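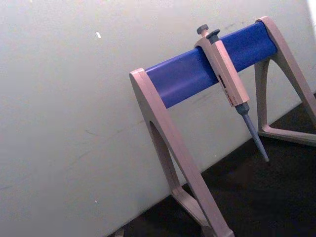 How often should a 200 µL adjustable pipette be checked if it is only used for home water testing?

I keep two planted aquariums and do my own nitrate and phosphate dilutions. The pipette is a secondhand Medotik, 20 to 200 µL, no paperwork. I have a scale that reads to 0.1 mg. The lab supply site says yearly, the manual says every three months, and I can't tell which applies to me.

Posted November 9, 2023 by Trumberg

zosside_tanks

Every three months with the scale you have, plus once right after you buy it used. The yearly figure normally refers to a service visit, where the seals are replaced and a certificate is issued. You don't need the certificate.

Procedure:

Leave the distilled water, tips and pipette in the same room for 2 hours.
Put a small vial with a little water in it on the pan and tare it.
Pre-wet the tip a few times, then dispense 100 µL and write down the weight. Tare, repeat until you have ten readings.
Do the same at 200 µL.
Divide the average weight in mg by 0.997 to get µL. That is close enough at normal room temperature.

If the average is off by more than 2 percent at 100 µL, look at the tips before you touch the adjustment. A poor tip fit reads low and scatters. A calibration offset reads low or high but the readings stay close together. Evaporation will also pull the numbers down if you work slowly – keep a lid on the vial between readings.

Obradović

I never check mine and my nitrate numbers look fine. Color charts are so coarse it makes no difference.

reef532

The post above is true for a color chart and false for a photometer. The original poster didn't say which. On a 1:100 dilution any volume error carries straight through to the result, so a pipette that delivers 5 percent low gives you a nitrate value 5 percent low.

One addition to the first answer: store it upright and turn the dial back to the top of the range when you're done. Mine sat on its side from September on with liquid in the barrel and the piston corroded. New seal and piston cost more than I paid for the pipette.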